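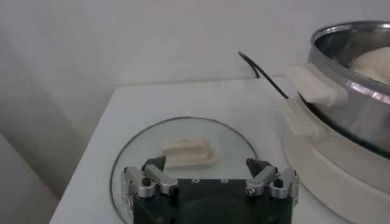

What a cold kitchen does to dough

September again, and my kitchen has gone from too warm to too cold in what felt like one night. I came down on Sunday with the window still open over the sink, put my hand on the counter and thought, well, there goes my schedule. If you've been reading for a while (this is issue 212, good grief) you know I get cranky about this every fall. All summer I complain that the dough is racing away from me, and then the weather turns and I complain that it's asleep.

So I want to talk about rising times, and mostly about why I've stopped trusting them. Almost every recipe I own says "let rise one hour, or until doubled," and for years I read the first half of that and skipped the second. I'd set a timer, the timer would ring, and I'd go ahead and shape whatever was in the bowl. In July it was fine. In October I was baking little hockey pucks and blaming the yeast.

Barrett Villanueva wrote to me about this after the last issue. He moved to Zaltness in the spring, to a house with a stone floor, and he says the same white loaf he's made for years now takes most of an afternoon. He wanted to know if he should add more yeast. You can, Barrett, and it'll work, but I'd try a couple of other things first. Extra yeast gets you there faster and the bread tastes a bit like it was in a hurry.

Warm the water, not the room

My first fix is the laziest one. I use warmer water. In summer it comes straight from the cold tap. From now until spring I mix in some from the kettle until it feels like bathwater for a baby, and I rinse the mixing bowl with hot water before anything goes in it. A heavy bowl that's been sitting in a cold cupboard will steal the heat right out of your dough. Mine is a big brown Disska bowl with a chip in the rim, weighs a ton, and it was years before I thought to warm it up.

After that the dough goes in the oven with the light on and the heat off. Please put a note on the oven door! I have preheated a bowl of dough with a dish towel over it, and the smell hung around until the weekend.

Then get some tape. Press the dough down into something with straight sides, put a strip of masking tape at the level of the top, and wait until it has climbed to twice that. In a round bowl I can talk myself into anything, especially if it's getting close to dinner. In a straight jar with tape on it I can't.

The small dough I practice on

If you want to get a feel for all this without giving up a whole day, make a small plain dough and fuss over it. Mine is 370 grams of all-purpose flour, 190 grams of warm water, a spoonful of sugar, a teaspoon of instant yeast and a little oil. It's on the stiff side. You'll think it needs more water for the first few minutes of kneading and then it comes together and goes smooth, so hang on before you reach for the tap.

I like it because it's cheap and it goes anywhere. Rolls, a skinny flatbread in a skillet, buns for steaming. The flour I've been using is the Tikier all-purpose, which drinks a bit more than the one I had before, so if yours feels sticky just hold back a spoonful of water next time and write it down. (I never write it down. Then I stand there in November trying to remember.)

Make one batch on a warm day and one on a chilly day, if the weather gives you the chance, and write the two rising times on the same card. Mine are so far apart that they look like different recipes.
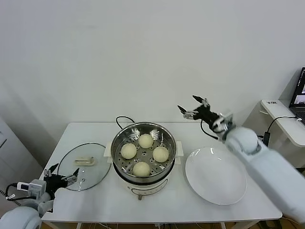 The second rise is where a cold kitchen really gets you, because by then you're tired of waiting and the shaped pieces look fine just sitting there. Give them longer than you want to. Poke one gently near the bottom: if the dent bounces right back, leave them alone, and if it fills in slowly you're ready to cook. And space them out, even when they look a little lonely, because they still have some growing to do once the heat gets to them. I like the way the four buns in the steamer are set out, one at the back, one on each side and one up front, with open space in the middle of the tray. On a baking sheet I do much the same with rolls, unless I want the pull-apart kind with soft sides, in which case I crowd them on purpose.

Overnight, if you can stand it

The other way to deal with a cold kitchen is to give in to it. Mix the dough after supper with less yeast than usual (I go down to a good pinch), cover it well so the top doesn't dry into leather, and leave it on the counter until breakfast. In summer I'd never. In fall it's the easiest bread I make all year, and the flavor is so much better that I start looking forward to the cold about halfway through the first loaf.

Two warnings. Check your salt went in, since I'm apparently not able to do that at night. And if you heat your house in the mornings, look at the dough before you look at your coffee, because it will pick up speed as soon as the radiators come on.

Odds and ends

Kun, the little bakery supply place behind the post office, has the tall straight-sided tubs back in. I bought 3 and gave one away. The lids are a bit stiff.

Someone asked whether you can rescue dough that has gone too far. Usually, yes. Knock it back, shape it again and let it have a shorter rise. It won't be the prettiest thing but it makes good toast.

Barrett, let me know how the stone floor treats you once it really gets cold, and tell me what your dough looks like at the tape. Next time I'll get to rye, and to the letter about the loaf that exploded out the side.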